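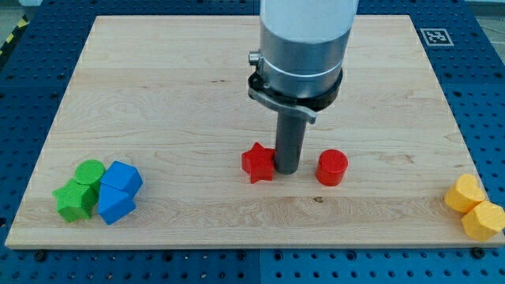 Materials and Making: Handout 3

Shape, Colour and the Business of Sorting

Reading time: 3 minutes

Notes by Cauã Seixas

Last session ended with an argument about whether a star is a kind of pentagon. I let it run because it was more interesting than my slides. These notes pick up from there and then get on with what we were supposed to be doing.

1. What a block is for

A block is a solid you can pick up, put down and be wrong about. The set on the maple board has stars, cylinders and five-sided prisms, and comes in red, green, blue and yellow. Ask a small child to sort blocks like these and you will get an answer. Ask a room of adults and you will get a discussion about criteria, followed by coffee.

The trouble is that colour and shape pull in different directions. Sort by colour and the red star goes with the red cylinder, though they have nothing else in common. Sort by shape and the red star leaves to join the green one. Both are perfectly good systems. You may not use both at once and then complain about the result, as two groups did in April.

2. Piles and groups

A pile is what you get when things are near each other. A group is what you get when somebody has decided why. Look at the left of the board: green star, green cylinder, two blue prisms, one blue block leaning on the other. As a pile it is fine. As a group it needs a rule, and "the cool colours" is a rule, if a slightly desperate one. Write your rule down before you move anything. Rules written afterwards have a way of fitting beautifully.

3. How things stand

Orientation gets forgotten. A cylinder on its end stays where you left it, and a cylinder on its side has plans of its own. A star is worse. The red one is upright with a point in the air, while the green one leans. If your rule mentions "standing" or "lying", say what you mean by leaning, or you will spend your marks on it.

4. Surfaces

Maple is a decent thing to work on: pale enough that strong colours show up, with enough grain to remind you it was once a tree. There is a faint knot near the front middle. Please do not use the knot as a landmark in your written instructions. Your partner will be at a different board and will search for it with touching loyalty.

The blue table underneath has rows of round holes, and small items and pencil leads are drawn to holes. Keep the work on the board. Yellow blocks at the far right, over the edge, count as part of the set, and "I thought they were someone else's" was not accepted last year either.

For next time

Read the Gomosden chapter on classification (the short one). Write a sorting rule in no more than 12 words and swap it with a partner, who will follow it exactly, including the parts you didn't mean. Bring both versions to the Sokol room.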